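Notebooks > Travel Clinic Workroom > Usivside

February 18, 2026

Fridge log first. The vaccine fridge held between 2 and 8 all night, no alarms. The spare logger reads a little lower than the main one, same as last week. I moved it to the middle shelf next to the typhoid and left it there. If it still reads low tomorrow it goes back for calibration.

Main job today was the itinerary sheet for the Espiritu group. They leave in August for Gostudard, then go by boat to Wemlow, and the old sheet treated the whole trip as one destination. That doesn't work. Gostudard is a port town with a hospital and paved roads. Wemlow has one nurse station and the track up to the ridge camp at 2,050 meters. I split the sheet into two columns and went through it line by line.

Routine shots: check records for measles, tetanus and polio before anything else. Half the forms we got back have the tetanus box blank. I'm treating blank as unknown and asking for the card.

Hepatitis A: everyone without proof of a past course. First dose as early as they can get in. The second is after the trip and people forget it, so I added a line at the bottom of the sheet with space to write the due date.

Typhoid: the injection for most of them. A few asked for capsules. Fine, but they have to stay in the fridge at home and be taken on the right days, and I want that said out loud at the desk as well as printed.

Rabies: this took most of the morning. The town leg is short and anyone bitten there could be seen the same day. On Wemlow the boat runs 3 times a week and the nurse station doesn't stock immune globulin. I wrote it up as recommended for anyone doing the Wemlow leg and optional for the rest – the draft had it as optional for all.

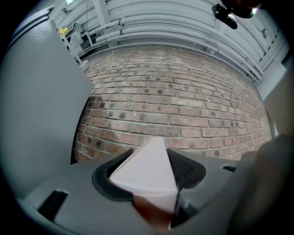 Cirilo Montes wrote back on the draft that "optional" would be read as "skip it" by anyone paying out of pocket, and he would sooner see the word gone from both columns. He suggested "discuss at your visit" for the town leg. He also wants the boat days printed next to the rabies line, so people can see how long a wait might be.

I took the first change. Not sure on the second. The boat timetable changes with the season and I don't want an old one sitting on a clinic sheet. For now it says to ask the operator, and I put the 3 sailings a week in the staff notes only.

Malaria: still open. The older reference we keep in the binder marks the coast of Wemlow and leaves the ridge blank. Blank could mean no risk or no data. I've left the row empty on the sheet and marked it DO NOT PRINT until Jaruwan Prasertsri has checked the current listing. Mosquito advice stays in for both legs whatever she finds: repellent day and evening, long sleeves, nets at the camp if the windows aren't screened.

Altitude: one short paragraph. The ridge camp is low enough that most people will notice nothing much beyond being short of breath on the way up. I took out the long section on tablets, which had been copied over from a different trip. Anyone with a heart or lung condition gets a flag to see the doctor.

Water and stomach: kept as it was. Moved the rehydration salts onto the packing list, where people look.

Printing: 208 copies of the general leaflet left in the cupboard, all the old version with the wrong clinic hours. Cross the hours out by hand for walk-ins, use the new one for Espiritu.

To do
– Chase the missing tetanus cards
– Malaria row, waiting on Jaruwan
– Confirm hepatitis A stock before the first appointments are booked
– Ask Cirilo whether the doctor wants the altitude flag on the form or on the sheet
– Spare logger, read again in the morning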